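Mumham社、双腕セルの保守手順を見直し　南京錠の作業で位置ずれを確認

最終更新：11月　午後5時

産業機器の整備を行うMumham社は、Stovora工場にある双腕ロボットセル「Miranda」の保守手順を見直したと発表した。対象となるのは、二本のアームの先端にあるグリッパーの位置合わせと、アームに沿って通るケーブルの点検である。

同社によると、Mirandaは鍵や南京錠のような小さい金属部品の扱いを試験するためのセルで、稼働時間は累計1748時間に達した。10月の終わりごろから、鍵をつかむ位置が少しずつずれる現象が記録されていた。原因を調べたところ、グリッパーの取り付けねじの一部で締め付けが弱くなっていたという。

保守を担当するAlaric Alcantara氏は「鍵は薄いので、わずかなずれでも結果に出ます。大きい部品だけで試験をしていたら、発見はもっと遅くなったと思います」と話した。
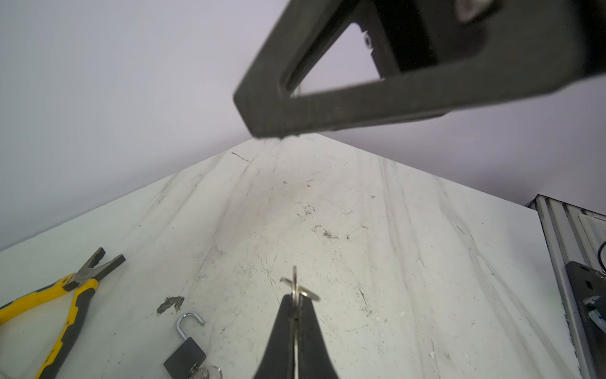
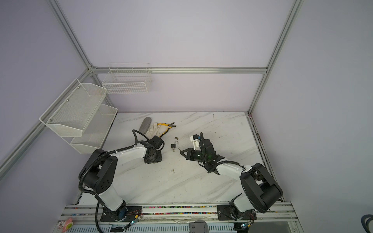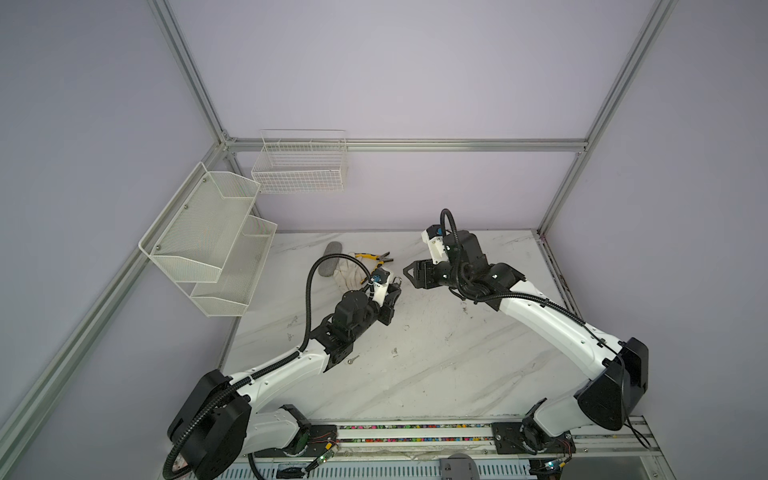
セル「Miranda」での作業。1枚目はグリッパーにはさまれた鍵、2枚目と3枚目は前側のレールに取り付けられた二本のアーム。

新しい手順では、点検の項目を9つに整理した。作業者はまず電源を切り、アームの台座とレールの固定を確かめる。次に、ケーブルを保護する黒い管について、曲がりの大きい部分にすり傷がないかどうかを調べる。最後にグリッパーの爪を清掃し、基準となる鍵を使って、つかむ位置を測定する。点検の間隔は、これまでの半分にあたる74時間ごとに変更された。

点検の記録には、同社の管理ソフト「Miltix」を使う。以前は紙の用紙に記入していたため、過去の数値と比べるのに時間がかかっていた。Miltixでは、前回との差が決められた範囲を超えた場合、担当者に通知が届く。通知を受けた担当者は、ねじの締め直しを行ってから、もう一度同じ測定をすることになっている。

一回の点検にかかる時間は、ほぼ5分長くなった。Alcantara氏は「時間は増えましたが、途中で試験を止めることに比べれば、小さい負担です」と説明している。

作業台の表面についても、清掃の方法が改められた。細かいごみが爪の間に入ると測定に影響する可能性があるため、点検の前に乾いた布でふくことが手順書に加えられた。洗浄液の使用は、レールに沿った配線の近くでは認められていない。

Mumham社は、同じ型のセルにも新しい手順を順次適用する予定で、手順書の改訂版を工場内で配布している。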